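Cotton tees shrinking in length but not width – dryer or knit?
Textiles and Laundry > Fabric Care

umarar
Posted in June, 9:14 pm

I have a stack of plain cotton T-shirts that keep losing length. Width stays put. I would like to sort out how much of this is the dryer and how much is the fabric before I replace them.

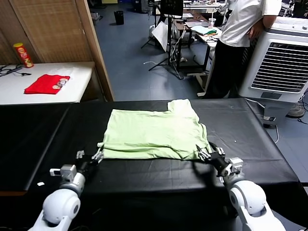
Washer is a front loader, 1000 rpm final spin, warm cycle. Dryer is vented, set to medium, and I let it run until the sensor stops it. Shirts are 100 percent cotton jersey from Grirnus, bought in two batches. The first batch was 71 cm from the high shoulder point to the hem when new. After a dozen washes the same shirts measure 66 to 67 cm. Chest width has moved by less than 1 cm.

Has anyone measured line drying against tumble drying on the same shirt?

Usha

knitgauge
9:40 pm

Normal for single jersey. The fabric gets pulled lengthwise during finishing and it is shipped in that stretched state. First time the fiber swells in water and gets agitated, the loops go back to a rounder shape. Length goes down, width holds or even grows a little. The dryer speeds it up but it would get there on a line eventually.

Five percent is what most mills allow. You are a bit over that.

ilango_t
10:02 pm

> it would get there on a line eventually

I don't agree with this. I ran shrinkage tests at a finishing plant in Kimville for years and line-dried samples leveled off well short of the tumbled ones. Loops need mechanical movement to relax all the way. Water gets you part of it, tumbling gets you the rest. If you never tumble, you never see the rest.

Measure after a wash with flat drying, then tumble the same shirt and measure again. The gap is your dryer.

Ilango Thevar

knitgauge
10:15 pm

Plant tests are five cycles. Home use is fifty. Washer agitation is also mechanical movement.

ilango_t
10:31 pm

Agitation in a loaded front loader is weak compared to free tumbling in hot air. The fabric is also heavy with water, so the loops are under tension for most of it. I have seen samples go 20 cycles on a line and still drop another 2 percent on the first tumble.

Rornia91
11:05 pm

What weight is the jersey? Light stuff (140 gsm and under) moves a lot more than 180 and up. My Ibarra shirts are 190 and have lost maybe 1 cm in two years, tumbled on low every time.

Also check if the side seams twist toward the front. That is spirality, separate problem, but it makes people measure wrong.

umarar
11:22 pm

The label doesn't give a weight. I cut a 10 x 10 cm square out of a dead one and it comes to 1.5 g, so 150 gsm. Seams do twist on the second batch, not on the first.

I measure on a flat table, smoothed by hand, no pulling.

Rornia91
11:30 pm

150 explains a good part of it. Smoothing by hand can be worth half a centimeter either way, so take three readings and average them.

dee2965
11:48 pm

Am I the only one who pulls them back to length while damp? Grab hem and shoulders, firm tug, dry flat. I get 2 cm back on old shirts.

knitgauge
11:55 pm

You get it back until the next wash. The loops are just stretched again, same as when it left the mill.

dee2965
12:03 am

Fine by me, I wear it before the next wash.

ilango_t
6:50 am

One more thing for the OP. Sensor dryers overshoot on light loads. A few thin shirts barely touch the sensor strips, so it reads wet or dry more or less at random. Most of the length goes in the last stretch, when the fabric is nearly dry. Pull them out slightly damp and hang them – that alone should save you a centimeter on new shirts.

umarar
7:35 am

I'll try that. I have two unworn ones from the second batch. One gets flat drying for five washes and then a tumble, the other gets tumbled from the start. Will post both sets of numbers in this thread.

knitgauge
7:41 am

Mark the shoulder point and hem with thread before the first wash. Pen washes out.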